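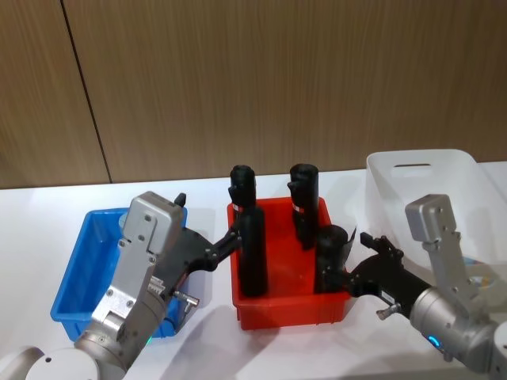 3.2 Navigation structure of the Udasa disc

The Udasa disc was planned as an interactive companion to an essay on tidal coastlines by Refugio Gallegos, and the first task of the design group was to decide how a reader should move through it. The essay runs to 60 printed pages and was not written with a screen in mind. We divided it into 900 short passages and gave each one a subject code, then asked how many top-level categories a reader could hold in mind while browsing. Cautious readers in the first trial preferred very few. We settled on three, and used the color coding of the bins in Figure 4, with blue on the left, red in the center and a translucent white on the right, as the model for the opening screen. Blue leads to the essay text, red to the animations, and white to the notes and sources. The order from left to right is kept on every later screen, so that a reader who has gone several levels down can still find the way back.

Figure 4. Three bins in a row on a white tabletop.

The animations were produced by Azucena Cuautle and Lerato Msimang at the Maldonado studio. Each one illustrates a single passage and can be stopped at any point. An early version played sound automatically, but readers in the trial found this tiring and the sound was moved to a separate control. Cuautle also redrew the tide sequences at a lower frame rate after they ran poorly on the older machines in the Pluncombe teaching lab. 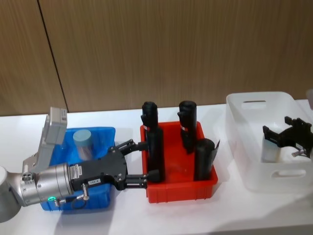
The notes caused more difficulty. Gallegos had supplied them as handwritten cards, many with cross-references to other cards, and the links had to be entered one at a time. Sharon Lukumay wrote a small tool, Clasedance, that checked each link against the subject codes and listed those that led nowhere. The first run found 100 broken links – most of them caused by cards that had been renumbered by hand. These were corrected before the second trial in September.

Eight readers took part in that trial. They were asked to find a named passage, watch the animation attached to it, and return to the opening screen. All of them finished the task, although two went back through the text screens one by one and did not use the colored buttons. Yesenia Cisneros, who ran the sessions, suggested making the buttons larger and moving them to the lower edge of the screen. The change was made in the build dated 4/7/24 and is the version discussed in the next section.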